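4. Rooms, Daylight and the Dressing of Windows

4.1 Why we looked up

Most studies of home tasks start at the tabletop and stay there. Ours did too, for the first few weeks. The coding sheet had columns for counters, sinks, drawers, shelves and floors, and a single box marked "other" for everything else. By June that box was the fullest one on the sheet, and most of what people had written in it was about windows and ceilings. A curtain had been pushed aside before folding started. A pane was opened, then shut again when a truck went by. A worker moved one chair over to get the sun off the work surface. We found this delightful, and we rewrote the sheet.

This section reports what we learned once the upper half of the room had its own columns. It covers the homes in Gisanham and Multville. The workshop rooms in the Varketti building are treated in Section 5, as they have roof lights and no curtains, and very little in them can be compared with a bedroom or a front room.

The main point is a simple one. People arrange their light before they arrange their things, and they do it so quickly and so well that it is easy to miss. A sorting task that looks as if it begins with the first sock often begins with a hand on a curtain. We think any account of tidying, folding or packing at home is richer when it includes these small moves, and we would love to see other groups pick them up.

4.2 What we coded

For each room we noted the kind of window, what hung at it, how it was held open, and where the worker sat or stood in relation to it. We also noted the ceiling: plain, painted, paneled or ornamented. Ceiling ornament was added late, at the urging of one coder who grew up in a house full of it, and it proved to be one of the most enjoyable columns to fill in.

Curtains were sorted by how they were kept out of the way. We use 5 codes.

Drawn: pushed along the rod and left to hang.
Tied: held by a band, ribbon or cord.
Hooked: caught behind a hook or knob on the wall.
Knotted: the fabric itself twisted or tied into a knot, with no band.
Tucked: the lower end laid over a chair back, sill or radiator.

Knotted and tucked were one code in the first draft. We split them after a long and very happy argument over a bedroom in Multville where the same curtain was both. The rule we settled on is that the knot wins. If the fabric has been turned around itself, it is coded as knotted no matter where the end comes to rest.

Two coders worked on every room. Where they differed, a third looked at the material without seeing the earlier codes. We did not ask households why they kept their curtains as they did until the coding was finished, so as not to color what the coders saw.

4.3 The knotted curtain

Of all the codes, knotted is the one we have come to like best. It needs no hardware at all. It can be done with one hand by someone used to it, it keeps the hem off the floor while sweeping, and it comes undone with a shake. In the follow-up talks, people hardly thought of it as a thing they did. One woman in Gisanham laughed when we brought it up and told us that the tiebacks were "in a drawer somewhere," still in their paper.

The knot also tells us something about time of day. A tieback tends to stay put from morning to night, but a knot is often a working position. It goes in when there is sweeping, sewing or sorting to be done near the glass, and it comes out in the evening when the room goes back to being a place to sit. Several households described this in nearly the same words. We had not expected such a humble habit to be so widely shared between two towns with such different housing.

Patterned fabric was more often knotted in our rooms than plain. We do not want to make too much of this. Heavy plain drapes are harder to twist, and the patterned curtains we handled were mostly light cotton or something close to it. Still, a bunch of printed cloth has its own charm, and more than one person said they liked how the colors came together when it was gathered up.

4.4 Light, glare and where people sit

Window light is generous and hard to manage. In rooms with a white-painted frame and many small panes, the view outside was often lost in brightness in our material, and coders were told not to guess at it. We recorded only whether daylight was present and on which side of the worker it fell.

Seating turned out to be a good guide to the task. For close work such as threading, matching buttons or reading labels, people liked the light from the side. For bulky work such as folding sheets, they cared far more about elbow room and would happily turn their backs to the window. Those who wore glasses were especially exact about it, and would shift a stool by a hand's width to lose a reflection. We had no column for this and have since added one.

Clothing and small personal items were noted only where they bore on light or sound in the room. Earbuds, for example, were noted because a worker listening to something may be slower to close a window against street noise. Face masks were noted because the same worker may be readier to open one. Both links are guesses for now, but they are cheap to test.

4.5 Ceilings and their ornaments

Ceilings gave us our nicest surprise. We had thought of them as blank, and many were. Others carried moldings, painted borders, or a round medallion of the kind that often surrounds a light fitting. Our older coders knew these well and had strong views on whether gilding them was a good idea.

Why should a study of household tasks care? One reason is that a pale, smooth ceiling throws daylight back down into the room, and this is part of why some work spots far from the glass were still pleasant to use. Another is that ornament makes rooms easy to tell apart. When coders had to say whether two clips came from the same room, a medallion or a border settled it faster than furniture, which gets moved around all the time.

Figure 3 brings several of these columns together in one room: a paned window in daylight, a knotted curtain, a cream-white ceiling and a gold floral medallion.
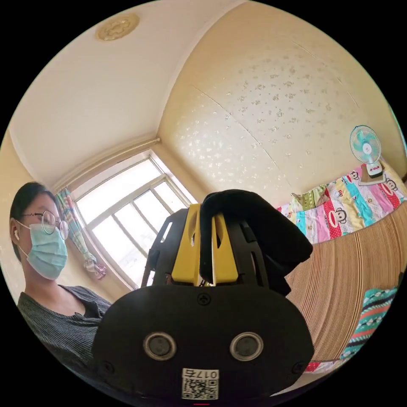 4.6 Limits and next steps

Our rooms come from only 2 towns, and the seasons are not evenly covered. Winter light is low and people treat it as precious, so curtain habits in the cold months may look quite different. We also coded a room once, in one state, and a curtain that is drawn at noon may well be knotted by three. A day-long record of even a few rooms would tell us a great deal.

The coding sheet is open to anyone who wants it. The Van der Merwe room survey, which covers 500 rooms with a simpler list of window types, has already been mapped onto our codes, and the mapping is given in the appendix along with the cases that would not fit. Most of those are blinds. We left blinds out of the present codes entirely, and the next version of the sheet will have a section for them, with cords, wands and broken slats each getting a line of their own.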